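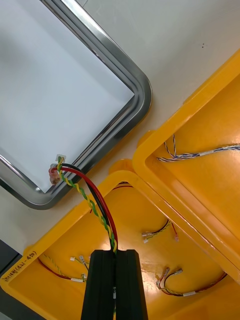 **PRUSTWOOD, March** — The old stone church at Prustwood will open its tower to visitors again on Saturday, after repairs to the stairs and the roof above the bell chamber. The tower has been shut since a piece of the parapet came down in a winter storm.

Visitors will be able to climb as far as the ringing room, with a second, steeper flight up to the roof on dry days. Groups are limited to two families at a time on the upper flight, and children under eight must stay below. The climb is free, though there is a box for gifts by the south door.

Most of the tower is medieval. The lower walls are built of flint and rough brown stone, and the top stage was added later in a paler stone brought down the Jitance by boat. The join between the two is easy to see from the lane. Inside, the repairs uncovered a small blocked window on the north side that does not appear on any of the parish plans. It has been left exposed, with a sheet of clear glass over the opening.

The stonework was carried out by Boveo, a building firm from the next village, Manole. The firm reset the parapet, replaced 50 worn blocks, and laid new lead over the bell chamber. The oak steps on the upper flight were kept where possible. Several had been patched in the Victorian period with softwood, and those have now been redone in oak.

The three bells stayed in place during the work and were covered with boards. They were rung last Sunday for the first time since the closure. The oldest has a Latin inscription that is badly worn and has only been partly read.
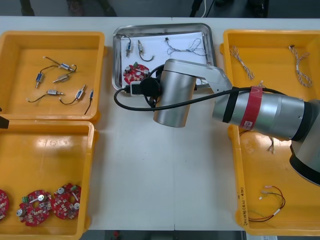

*Yellow bins and a steel tray on a white work table.*

The parish raised $3,187 toward the job through a supper, a plant sale, and a sponsored walk along the river from Manole. The rest came from a county grant and a bequest left for the upkeep of the building.

A new leaflet on the history of the church will be on sale inside the porch. It covers the tower, the carved font, and the wall painting in the north aisle, which was whitewashed over for centuries and still shows only the lower half of a figure and part of a ship.

The tower will be open from 10 a.m. to 4 p.m. on Saturday, and on the first Saturday of each month through the fall. Parking is on the green. The lane beside the churchyard is narrow — drivers are asked to leave it clear for the farm.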